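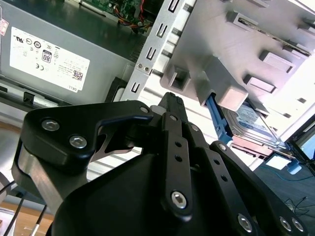 Minutes of the Workshop Group, Endumholm Repair Rooms

Home | About | Minutes | Donate kit | Contact

Held 18 February 2018 in the back workshop

Present: Berenice Sandoval (chair), Leopoldo Trujillo, Mulugeta Abera, Tineke De Graaf (minutes)
Apologies: Apolinar Manríquez

1. Minutes of the last meeting
Agreed with one change. Item 4 should read "Uleck branch", not "Uleck store".

2. Desktop refurbishment
Mulugeta reported on the desktop machines received from the Greltomdale office clearance. The batch is 35 units. Eleven have been opened and checked so far. The open case on the bench has its Dell power supply still fitted. The label on the supply carries an 80 efficiency badge and a CE mark, and these are to be entered on the job sheet together with the part number.

Leopoldo asked whether supplies should be taken out for testing or tested in place. After discussion it was agreed:
- Test in place first, with the drives disconnected.
- Remove the supply only if a rail reads out of range or the fan is noisy.
- Supplies are not to be opened under any circumstances. Failed units go in the marked crate.

Tineke noted that two job sheets gave a rating copied from the outside of the case. Ratings must be read from the supply's own label. If the label can't be read with the supply in position, write "not read" and leave the line for whoever does the second check.

3. Cable handling
Mulugeta said that leads had been pulled by the wire on at least one machine, and a connector had come away from its pins. Leads are to be released at the connector. The red, orange and yellow wires running over the motherboard should be left bundled until the drives are out, then moved to one side and held with a reusable tie. Cut ties are not to be left in the case.

Leopoldo preferred to strip all leads back at the start, as it gives a clearer view of the board. The chair asked him to try both methods on the next few units and note the time taken. Carried forward.

4. Clips and small parts
Plastic clips are being lost between benches. Berenice proposed one lidded tray per machine, numbered to match the job sheet. Agreed. Maldonado can supply a box of 400 assorted case screws, but not clips. Clips will have to come from scrapped cases - Tineke to sort what is in the cupboard.

5. Bench lighting
The rear of the board is in shadow when a case is worked on at the far bench. A second lamp was requested. Berenice to ask the Uleck branch if theirs is still spare. If it isn't, the purchase goes to the August budget.

6. Data drives
No change. Drives are removed, labelled and locked away on the day the case is opened.

7. Any other business
The anti-static mat at bench 2 has a split along the front edge. Apolinar to replace on his return.

Actions
Mulugeta: revise the job sheet to add label details.
Leopoldo: time both cable methods.
Tineke: sort clips, number the trays.
Berenice: lamp.
Apolinar: mat.

Next meeting to be set by email.

Shared 11 times | 3 comments

Comments

gil_r
On item 2, does "out of range" mean the usual five per cent? Might be worth putting the figure on the sheet.

Tineke De Graaf
Yes, five per cent on the main rails. I'll add it when Mulugeta sends me the new version.

Pauline at Uleck
The lamp is still here but it needs a new clamp. Collect any time.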